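Prerow in winter - is five nights too long?

Travel Talk > Germany > Baltic coast
Started December 5, 2018

Thilini Rathnayake
Hello all, hoping for a bit of advice from people who know the Baltic side of Germany better than I do (which won't be hard!). My husband and I have booked a little self-catering flat in Prerow for 5 nights, straight after a weekend of Christmas markets in Rostock and Stralsund. I'd pictured long, bracing walks on the beach and then hot chocolate, but my sister says we'll be bored silly by the second afternoon and ought to stay on in Stralsund instead. We don't drive abroad, so it would be buses for everything. My questions are below, and thank you in advance for putting up with me.

1. Is anything open in the village at that time of year, or should we plan on cooking every night? I don't mind cooking on holiday so long as I've got an oven and can put something in it and forget about it for an hour.

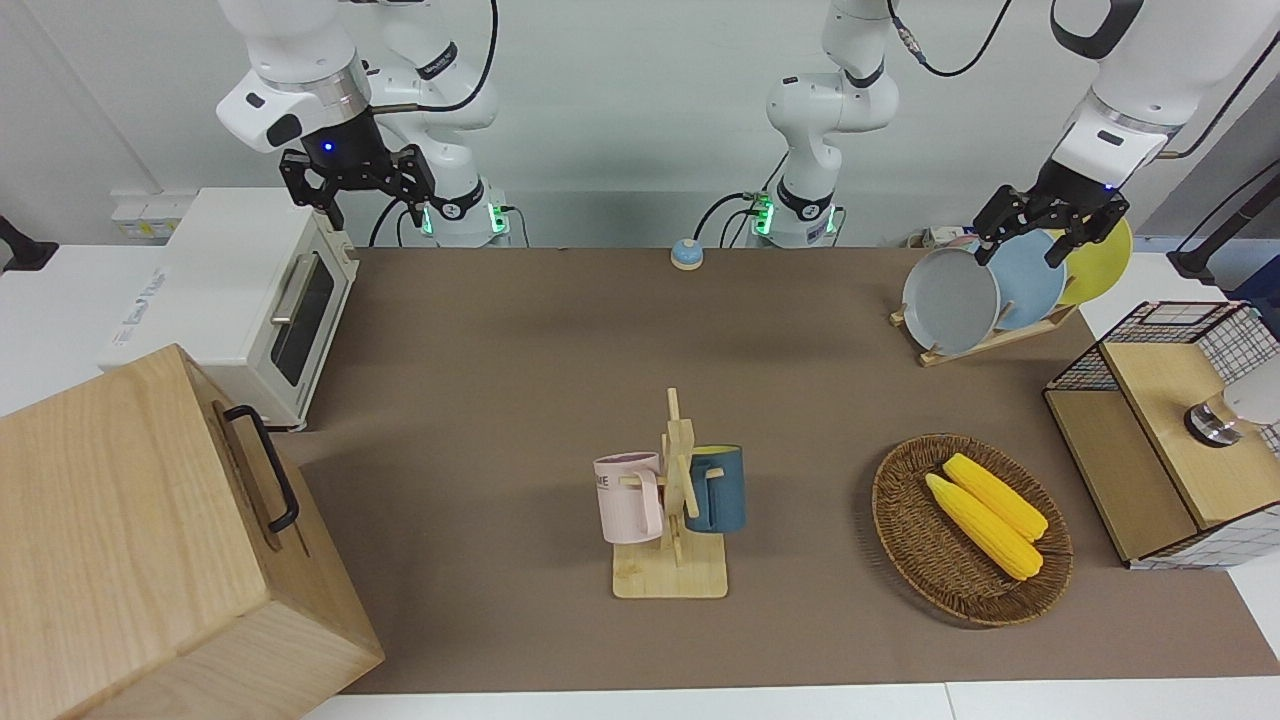 2. Is the bus any good, or will we spend the whole week standing at a stop in the wind?

3. Would you cut it to three nights and spend the other two in Stralsund?

Pranab Amarasinghe
Hello Thilini, and what a lovely trip to be looking forward to. We went last November and I would go back tomorrow. Plenty of places had their shutters down, I won't pretend otherwise, but there was always somewhere to get a bowl of fish soup, and the bakery did a roaring trade in the mornings. The beach was very nearly ours. We walked up towards the lighthouse one day with the wind behind us and came back with it in our faces, and I have never enjoyed a bath so much in my life. Keep your five nights, I say.

Shanthi Marikar
I'm going to disagree with Pranab, though nicely I hope! We had four nights there without a car and it was two too many. It rained sideways, the bus was every couple of hours when it came at all, and by the end my lot had read every book in the flat, including one about tractors. Stralsund has the old town, the harbour and plenty of cafes to dry off in. I'd do two nights in Prerow and feel I'd seen it.
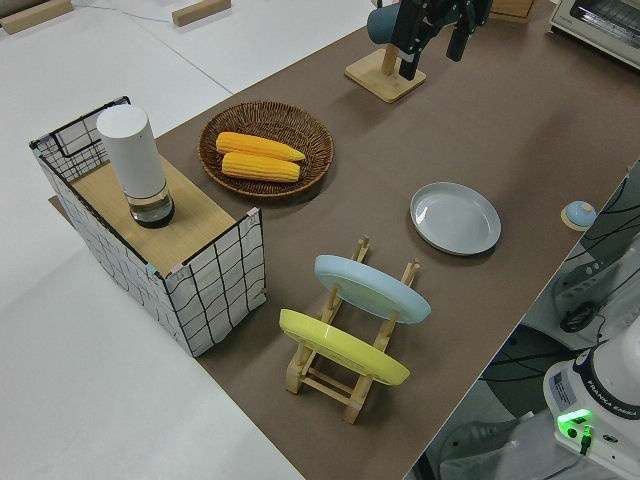
Gayan Khan
Posts: 2,673

Somewhere between the two of you, I think. Rain is rain, and Shanthi was unlucky, but five nights with no car does need a certain sort of person. Thilini, are you the sort who can happily go for the same walk three times? My wife is and I am not, and we've learnt to book accordingly. On the bus, get the printed timetable when you change at Barth, as the times on school days and holidays are different and we got caught out by that - it was a long, cold wait. On food, take a few bits with you from a big supermarket in Stralsund. The village shop was fine for milk and eggs, but it shut earlier than we were used to.

Shanthi Marikar
In fairness, Gayan, I am also not a same-walk-three-times person, so perhaps that explains it. The houses with the painted doors are beautiful, I'll give Prerow that.

Parisa Amini
Do check whether you can still change the booking before you all talk her out of it! Lots of those flats won't refund you this close to the date.

Thilini Rathnayake
Oh, you are all kind. Parisa, I've just looked and you're quite right, we can't get the money back now, so five nights it is. I am very much a same walk person, and my husband will be perfectly content with a jigsaw and the radio. We may take the bus back to Stralsund for one day in the middle if the weather is foul. Pranab, which day of your walk was the lighthouse, and could we get there and back before dark if we set off after breakfast?

Pranab Amarasinghe
It was our second day, and yes, if it's an early breakfast. Take a torch and a flask all the same, and a spare pair of socks each.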